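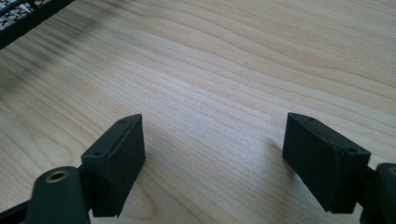
Pads open over the demonstration table at Hostonville.

Hands-on review: Nernero hand-held gripper
By the hardware desk
8th September

Venter opened its Hostonville workshop to visitors for an afternoon and put the Nernero out for anyone to use. The Nernero is a hand-held gripper with a camera mounted behind the fingers. An operator does a task with it, the camera records the task from the gripper's point of view, and the recording is used later to train an arm fitted with the same fingers. We reviewed the older Follham unit in May and had several complaints about it. The purpose of the visit was to see which of them had been dealt with.

Each visitor was given 12 minutes at a table, and we took two turns. What follows is based on that time and on the printed sheet handed out at the door. We have not had a unit on loan.

Build

The fingers ride on black linkage arms with brass-colored rings at the pivots. The Follham unit ran its pins straight through plastic, and the holes wore oval. The Nernero showed no side play that we could feel at the pads, although the demonstration unit was presumably fresh and we would want to repeat the check after a few weeks of use.

The black parts have the look of printed parts up close, and faint layer lines can be seen along the edges of the pads. Finish is acceptable for a tool of this kind. The blocks are squared off with a pointed front corner, which helps when judging where the tips are in the camera view. Small screw holes at the front tip and rear corner suggest that pads can be swapped. Staff confirmed this and said a change takes one driver. We asked to try it and were told the tools were upstairs.

Weight is acceptable for one hand. The balance point is slightly forward of the grip, and we noticed it in the wrist by the end of the second turn. The trigger return spring is stiffer than it needs to be. The Follham unit was better in this respect.

Table setting

The first task was a place setting on a striped woven mat: round black plate, fork, knife. It is a reasonable test. Flatware is thin, shiny and lies close to the surface, and a plate has to be taken by the rim with the pads well apart.
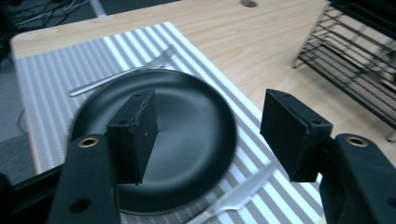 The place-setting station: plate, fork and knife, with the fingers spread.

The fork was the easier piece. Approached from above with the pads across the handle, it came up on the first attempt in most tries. The knife was harder. Its handle sits low, and the operator has to press the pad tips lightly into the mat before closing. The mat gives a little, so this works. On bare wood we slipped off the handle repeatedly. Anyone planning to record flatware tasks should keep a mat or cloth under the work, or expect a higher rate of discarded takes.

The plate can be lifted by one side of the rim, but it droops, and the trigger has to be held hard to stop it from turning between the pads. Sliding it into position was more practical. The full opening is generous for a tool of this size and still does not come close to spanning a dinner plate.

The dark plate was a poor match for dark fingers. When one pad was over it, the edge of the pad was difficult to pick out on the monitor. Venter offers no other color at present. A strip of light tape would solve the problem, and we would fit one on the first day.

A black wire rack stood on the same table and was offered as an extra target. We placed the fork in it twice. The tips had enough clearance, but the outer links are wide and caught on the bars when the approach was anything other than vertical.

Small parts

The second task used a small round metal piece, held on edge. Closing force is set entirely by the trigger, with no detent and no readout. That suits recording, as the operator feels the contact directly. It also means that two operators will squeeze the same part differently, and the sheet gives no guidance on how to keep them consistent.

The jaws met squarely and the piece stayed upright between them while we moved it over the mat. Tilting the wrist through a wide angle did not shift it. The textured inner face appears to do its job on smooth metal. With the jaws nearly closed, the links fold into the lower part of the camera view and cover a good deal of the mat, so the target spot should be chosen before the approach begins.

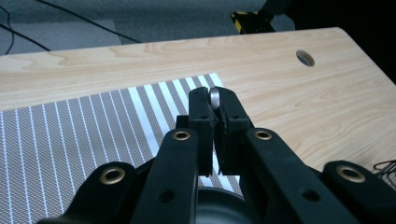 Recording and software

The demonstration stations were wired, with cables running off the table to the floor. A session starts with a double press of the trigger and ends the same way. We started one by accident while adjusting our grip. A separate button would be safer.

The sheet recommends 40 takes per task before any training run and recalibration after every 40. Recalibration was shown once and took six steps on screen, none of them difficult. File export was not shown.

Verdict

The pivots and the pads are clear improvements on the Follham unit. The trigger spring, the accidental starts and the black-on-black visibility are the items we would raise with Venter before ordering. For small rigid parts we would buy it as it stands. For tableware we would ask for wider pads first.

Pros: tight linkage, good grip on metal, wide opening
Cons: stiff trigger, dark pads, bulky outer links

Related items
Follham hand unit, reviewed
Choosing a mat for tabletop recording
Cable routing for shared benches
What to bring to a workshop open day

This site uses cookies to remember your settings and count visits. By continuing to browse you accept their use.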